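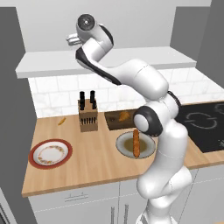
2026-09-25

Home late, feet aching, and I've eaten toast standing up, so this will ramble (when does it not). It was my fourth day at Sarkar doing the kitchen demonstrations, and I want to get it down before it all runs together, the way Monday to Wednesday already have in my head.

Lourenço set me going with the hand controllers at nine and left me to it, bless him. The kitchen is all on the screen, of course, but after an hour I stop thinking of it that way and start being cross about the crumbs. Today was the bread job: baguette out of the bowl and across to the red-rimmed plate, then hand back up to the shelf, fingers open, and save. It sounds like nothing at all. Well, the bread likes to stand on its end in that murky brown soup like a lighthouse, and if I come at it from above the fingers slide down the crust and I end up stirring. From the side is better, but then the elbow swings out over the hob and I lose sight of half the bowl behind my own arm. I say my own arm! I've caught myself saying it at home too.

By lunch I had 56 good ones saved and 18 thrown away, mostly my fault, two of them because I sneezed. Kamarul came and sat with me while I ate my soup (tomato, and I did look at it a bit sideways) and told me I'm going too fast at the start and then dithering over the grab, and that the robot will learn the dithering just as happily as anything else. He was very kind about it. He had me do a few with my eyes on the fingers only, breathing out as I closed them, like he was teaching me to ice a cake, and blow me if they weren't lovely and smooth. He's done hundreds for the Gretumeo project and never seems to hurry.

We had a try at the arm doing it by itself in the afternoon, trained on what we'd saved up to yesterday. It went down towards the bowl, stopped, gave a tiny wobble to the left and then carried on. I knew that wobble. It's me, second-guessing myself! Lourenço laughed until he had to take his glasses off. I felt quite tender towards it, silly as that sounds.

Finished on 77, with the knife block still standing, and I caught the Stikcombe bus by a whisker. Must ring Mum tomorrow about the curtains, and find my other pair of flat shoes before next week.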